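フォームキューブと卓面　フォトギャラリー

Planeck 資料室 > 什器と小物 > 資料107

公開日：2023年4月2日
編集：Celina Wilczyńska
撮影：Lucyna Baran

本ページは、作業卓の天板と、その上で使う小型のフォームキューブについての写真と覚え書きをまとめたものである。対象は卓面の色、背後の壁、キューブの素材と面の状態、ならびに日常の手入れに限る。寸法表と発注用の品番は別紙に収録しており、ここには転記しない。

用語は次のとおり統一する。「卓面」は天板の上側の面を指し、脚部と幕板を含まない。「キューブ」は発泡材を六面体に切り出した小物を指す。「接地面」はキューブが卓面に触れている面、「天面」はその反対側の面である。旧版の資料では接地面を「底」と記した箇所があるが、キューブは向きを変えて使うため、本版から用語を改めた。

卓面の色について

卓面の色は濃いチャコールグレーを標準とする。選定時には白、淡いベージュ、濃灰の試験板を並べ、同じ照明の下で比較した。白の試験板は周囲の光を強く返し、淡色のキューブを置くと輪郭が読みにくくなった。ベージュは室内の照明によって色味が変わりやすく、写真を時期の異なるものと並べたときに差が目立った。濃灰は小物の縁が読み取りやすく、撮影後の補正も少なく済む。

一方、濃い色の卓面には埃と繊維くずが見えやすいという性質がある。布で乾拭きした直後でも、斜めから見ると細い繊維が残っていることがある。これは色の欠点として記録しているが、拭き残しを発見しやすいという利用側の意見もあり、現在まで変更していない。

光沢は低いものを選ぶ。光沢の高い面では照明器具の形がそのまま映り、写真上で小物の縁と重なる。試験板の比較では、色の差よりも光沢の差のほうが見え方に大きく影響した。新しい天板を検討する場合は、カタログの色見本だけで決めず、実際の照明の下に現物の試験板を置いて確認すること。

壁面について

卓の背後の壁は淡いグレーとする。純白の壁紙も候補に挙がったが、卓面との明暗差が大きく、露出を卓面に合わせると壁の側が白く飛んだ。淡いグレーではこの差がいくらか縮まり、卓の奥の縁も写真上で追いやすい。掲示物は卓の背後には貼らず、側面の壁に移す。

卓面とキューブ

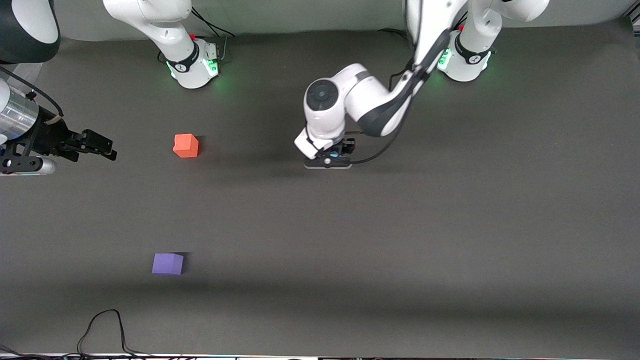 写真：Lucyna Baran／提供：Planeck 資料室（無断転載を禁ず）

濃いチャコールグレーの卓面と、その上の小型フォームキューブ2個。奥は淡いグレーの壁。

卓面の照度は500ルクスを目安に設定する。測定は卓の中央で行い、照度計の受光部を上に向けて卓面に直接置く。測定者の影が受光部にかからないよう、体を卓の手前側に引いて読み取る。窓のある部屋では遮光した状態で測り、外光を加えた値は別欄に記入する。

影の調整について

キューブのような小さい立体では、影の濃さが形の読み取りに影響する。影が濃すぎると、接地面に近い縁が暗い卓面に溶け込む。反対に影がまったくないと、卓面に接しているのか、わずかに浮いているのかを写真から判断しにくい。照明は拡散板を通し、輪郭の柔らかい影が残る程度に調整する。

卓上用の小型スタンドは使用しない。近い位置から一方向に照らすと、発泡材の気泡のひとつひとつに影ができ、面が実際より粗く見える。過去の資料写真にはスタンドを併用したものが混在しており、面の粗さを比較する用途には向かない。該当する写真の記録票には「近接光」と追記した。

発泡材の選択について

キューブの素材には、独立気泡の発泡材と連続気泡の発泡材がある。独立気泡のものは水を吸いにくく、押したときの反発が比較的強い。連続気泡のものは柔らかく、押すと中の空気が抜けて沈む。外観だけで両者を見分けるのは難しく、本資料室では納品書の記載を記録票に転記して管理している。写真から素材名を推定して記入することは認めない。

Zedlow から取り寄せた見本帳には、密度の異なる発泡材が4種類収められている。密度の低いものは切断しやすいが、角が早く丸くなる。密度の高いものは形を保ちやすい反面、刃を当てたときに面が波打つことがあり、切断条件の調整に時間を要した。見本帳は閲覧用であり、切り取って使用しないこと。

色は、卓面との明度差を基準に選ぶ。濃灰の卓面に対して暗い色のキューブを用いると、天面は見えても側面が判別しにくい。色名は供給元によって呼び方が異なるため、記録票には供給元の色名と、資料室の標準色票の番号を併記する。

切断と面の状態について

キューブの面は、切断の方法によって表情が異なる。刃物で引き切った面は気泡が開き、細かな凹凸が残る。熱線で切った面は表層が溶けて薄い膜になり、やや滑らかになる。同じ素材、同じ色でも、両者を並べると明るさが違って見える場合がある。一組のキューブは同じ方法で切り出し、方法の異なるものを混ぜない。

引き切りの場合、刃は長いものを使い、途中で往復させない。往復させると面に段が残る。定規は金属製を用い、発泡材を強く押さえつけない。押さえた状態で切ると、力を抜いたときに断面がわずかに湾曲する。Hubert Chmielewska の作業記録では、押さえ板の幅を広げることで湾曲が減ったとある。この方法は現在の手順書にも採用されている。

角は面取りをせず、切り出したままとする。使用を重ねると角から先に潰れ、輪郭が曖昧になる。角の潰れは正面よりも斜め上から見たときに分かりやすい。点検では同じ向きに揃えて置き、未使用の見本と並べて比較する。潰れた角を加熱や加湿で戻す方法は試験したが、面の状態が変わってしまうため採用していない。

置き方について

キューブを卓面に置くときは、接地面に付いた粉や切りくずを先に払う。くずが挟まると水平がわずかに崩れ、天面の見え方が変わる。複数を置く場合は、互いの影が重ならない間隔を取る。間隔の数値は定めていない。照明の位置が部屋ごとに異なり、一律の値では過不足が生じるためである。

位置決めのために卓面へ粘着テープを貼る場合は、糊残りの少ない紙テープを用い、その日のうちに剥がす。一晩置いたテープは、剥がした跡が艶の違いとして残ることがある。跡は乾拭きでは取れず、湿らせた布を当ててから拭き取る必要がある。鉛筆による印は、濃灰の面では光の向きによって銀色に光るので使用しない。

清掃について

卓面は毎回の使用前に乾拭きする。布は起毛の少ないものを選び、卓の奥から手前へ一方向に動かす。円を描くように拭くと、くずが中央に集まったまま残る。汚れがある場合は水で湿らせて固く絞った布を用い、その後に乾いた布で仕上げる。研磨剤入りの洗剤は、部分的に艶が出るため使わない。

キューブは柔らかい刷毛で払う。連続気泡のものは水洗いを避ける。内部に水が残ると乾燥に時間がかかり、保管箱の中で他のキューブに湿気が移る。独立気泡のものは湿らせた布で拭いてよいが、強くこすると気泡の縁が崩れる。粘着ローラーは表面の気泡を引き剥がすおそれがあり、いずれの素材にも使用しない。

発泡材は摩擦で帯電し、軽い埃を引き寄せる。乾燥した時期には特に顕著で、1月の点検では刷毛で払った直後に再び付着した例が記録されている。室内の湿度を上げるか、除電ブラシを併用する。除電スプレーは素材との相性が確認できていない。

保管について

保管箱は Grabowska 製の浅型を使用し、キューブは重ねずに一段で並べる。重ねると下のキューブに跡がつき、長期間置いたものでは元に戻らない。蓋を閉めたときに天面が触れない深さであることを確認する。箱は窓から離れた棚に置く。発泡材の多くは光で変色し、露出していた面だけが黄ばむことがある。

箱の外側には、供給元、納品時の記載による素材名、切断方法、使用開始の時期を記したラベルを貼る。キューブ本体には番号を書き込まない。番号が必要な場合は、箱の仕切りの側に付ける。Grulurer の仕切り板は取り外しができるが、差し込み溝の縁が鋭く、出し入れの際に角を傷めた例がある。溝の縁には紙テープを巻いてから使用する。

撮影条件の記録について

写真の記録票には、照度、露出、白色点の設定、卓面の色名を記入する。レンズの画角と視点の高さも必須項目である。見下ろす角度が変わると天面と側面の比率が変わり、同じキューブでも大きさの印象が異なる。画像から寸法を測り取る用途は想定していない。

白色点は自動に任せず、灰色の基準板で合わせる。濃灰の卓面が画面の大部分を占めると、自動露出では全体が明るく持ち上がり、卓面が中間の灰色に近づくことがある。色の確認に用いる写真では露出を手動で固定し、補正の有無を備考欄に残す。記録票の照合は Mesfin Tilahun が担当している。

旧版からの変更点

「底」の語を「接地面」に改めた。壁面の項を独立させ、掲示物の扱いを追加した。清掃の項から、メラミンスポンジの使用に関する記述を削除した。目立たない部分での試験において、卓面に艶むらが生じたためである。保管の項に仕切り板の注意を加えた。

関連資料
試験板の色比較（閲覧は資料室内のみ）
発泡材の切断手順書　改訂版
卓面の照度測定票
保管箱ラベルの記入要領

画像の利用申請および記載内容の訂正は、Planeck 資料室の Kacper Makowska まで。申請時には資料番号と使用目的を明記のこと。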